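2022-10-30

Orkness tapes, transfer and cleanup, continued

Picked up where I left off with the second box from Brock MacLeod. These are the reels from the Ordale sessions, the ones he says were meant to be the follow-up album before the drummer left. The box label says "Orkness, roughs and backing" in ballpoint, and under it, in a different hand, "do not erase," which someone then crossed out. The reel inside runs clean to the end, so either nobody followed up or they used a different tape.

Machine: the Mokoena deck, after the new pinch roller. Cleaned heads and guides with alcohol before the first pass and again between reels. Left the swabs on the bench this time so Sekar Saragih could look at the color. Light brown after reel 1, darker after reel 2. Not sticky yet. I don't think we need to bake anything in this box, but reel 6 squealed for a few seconds at the head end and I stopped it there. It's on the shelf with a strip of green tape on the spine. Don't play it until we've talked.

Azimuth. There are no tones on any of these, which Brock warned me about. I set azimuth by ear and by summing to mono on the vocal, then checked against the hi-hat. Reel 1 and reel 2 want slightly different settings, so they were not recorded on the same machine, or the machine was moved or serviced in between. Wrote both screw positions on the inside of the box lids in pencil. Please don't trust them for other reels.

Track notes, reel 1:

Opening song, no title on the box. Full band, scratch vocal. The organ is far too loud and the bass is hardly there. After the second chorus the singer stops and says "again from the top of that," and they do, without the tape being stopped. The second attempt is better. I have kept it all as one file for now and will cut copies later.

Second song is the one Brock calls the river song. Three voices in close harmony, all around one microphone by the sound of it. You can hear the low voice step back when the lead comes in. This is the best thing on the reel and I would leave it nearly alone. There is a hum under it that drops away when the guitar amp is switched off at the end.

Third is an instrumental that fades early. The fade is on the tape. Brock thought there was a longer version but if so it isn't in this box.

After that comes a long gap with room noise, somebody tuning, somebody coughing, and a piano lid. I transferred all of it. Cempaka Liem asked for the talk between songs to be kept whole because she is writing the notes and wants to know who was in the room.

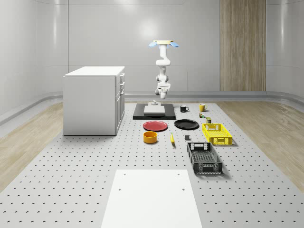 White arm upright over the black platform, cabinet to the left.

Levels. I ran reel 1 too hot on the first pass and clipped the input on the snare in the opening song. My mistake, I set level on the quiet song. Ran it again lower, and the first file is deleted so it can't get mixed in. Going forward, spool through and find the loudest passage first, then rewind and set. It costs extra wear on the tape but less than a whole second pass.

Dropouts on reel 1: a short one in the left channel in the river song, second verse, on the word "morning." It's the same on both passes, so it is in the oxide and can't be played around. Left channel only. I patched it in a copy by borrowing the right channel for that instant and you can't hear it unless you're on headphones and waiting for it. The flat transfer stays unpatched.

Reel 2 is mostly backing tracks with no vocal. Splices all through it. The old splicing tape has bled and two of the splices let go in fast wind, which is why we don't use fast wind on these, and I knew that. Remade both with fresh tape and dusted the adhesive off the neighboring layers. Nothing lost. Later I went through the rest by hand on the bench and remade every splice that lifted when I bent it. Slow work but it went through the deck afterwards without stopping.

Song order on reel 2 doesn't match the box. The box has the waltz first. On the tape it is last, and what comes first is an alternate of the opening song from reel 1, faster, with tambourine. I'd guess somebody cut the reel into a running order for a side and then changed his mind. I have named the files by position on the tape and put the box titles in a separate note. Aiman Raju wanted them named by box title, but then the next person who opens the box and plays the tape will be lost. We can do a titled set for Brock to listen to at home.

Speed. The waltz is noticeably flat against the rest. I checked with the tuning fork against the held piano chord at the end and it is well under. The others sit close to pitch. Two possibilities: the machine was running slow, or they slowed it deliberately to get the vocal range right later. The singer's talking voice just before the count-in sounds normal to me at the deck's standard speed, which points to the piano being out of tune and the tape being right. Cempaka played it to someone who worked in that hall and he said the piano was never tuned. So I'm leaving the speed alone. If Brock remembers different we can correct a copy.

Noise reduction. Tried the Clitiseck plug-in on the river song at the setting Sekar Menon left in the preset list. It takes the hiss out well but it puts a swirl on the harmony voices when they hold a note, mostly at the ends of lines. Backed it off until the swirl went, and by then it was doing very little. For the listening copies I'd use it only on the room talk, where there is nothing to damage. For the songs, leave the hiss. It's even and you stop hearing it after a few bars.

Hum is a different matter. It's steady, and a narrow notch gets most of it without touching the bass guitar. I did the notch and its first few multiples on the copy. The bass player's open string is close enough to one of them that I checked it note by note. It's fine except on one slide, where it thins out for a moment. I automated the filter off for that slide and the hum comes back for less than a beat.

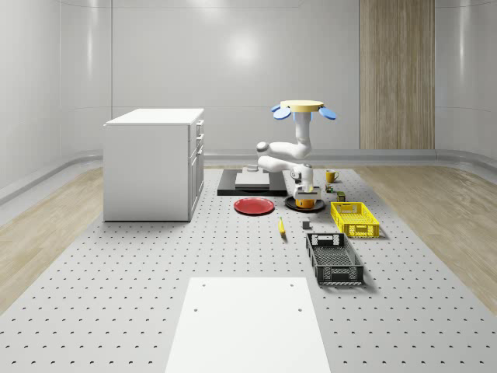 The acetate came in the same box, between the reels, in a plain sleeve with no writing. It is a one-sided cut at 33, and what's on it is the opening song again, with finished vocals and a different guitar break. So there was a mix at some point, and the tape of that mix isn't with us. The lacquer is in fair shape. Some white haze near the outer edge, a crack starting at the center hole that doesn't reach the grooves. I cleaned it with distilled water and a drop of detergent, no alcohol, and dried it with the soft cloth. If anyone gets there before me with the next one, please keep the alcohol bottle on the other bench. It will strip a lacquer.

Played it with three stylus sizes to see which rode clear of the wear. The widest was quietest by a good margin. Tracking was heavier than I like but it skipped below that. One play for level, one play for keeps, and then it went back in a new sleeve. I don't want to play it again unless the file is bad, and I've listened through twice and the file isn't bad. There's a thump once per turn for the first verse where the disc is slightly dished. I can bring that down with a low cut on the verse alone.

The guitar break on the acetate is worth asking Brock about. It doesn't sound like the same player. Cleaner, more country, behind the beat. Cempaka thinks it may be the brother who sat in for a while in February of that year. Brock has never mentioned him on the phone and I'd rather she asked.

Listening notes, for what they're worth. I had the released first album on at lunch for comparison. The released one is tidy and a bit stiff, with the harmonies doubled until they sound like a choir. On these roughs you can pick out each singer, and the low one in particular is much better than the record lets on. If it ever comes to choosing, I'd put the river song first and the waltz last and use the fast version with tambourine as a bonus. Aiman disagrees about the tambourine.

Files: flat transfers are on the main drive in the Orkness folder, one file per reel plus the acetate. Copies with any processing are in the subfolder marked work. Checksums done for the flats, not for the work copies. Second drive is synced as of the end of today.

To do:

Reel 6, decide about baking. Ask Sekar Saragih whether the oven thermostat was ever fixed.

Reel 9 has a cracked flange. Move it to a spare reel by hand before it goes anywhere near the deck.

Order splicing tape, we're on the last roll. White leader too.

Photograph the box lids before the pencil rubs off.

Titled listening set for Brock, no noise reduction on the songs, hum filter on. He wants discs, he doesn't use files.

Clean the deck again before the next reel. I did it after the last pass, but the brown was still coming off on the second swab.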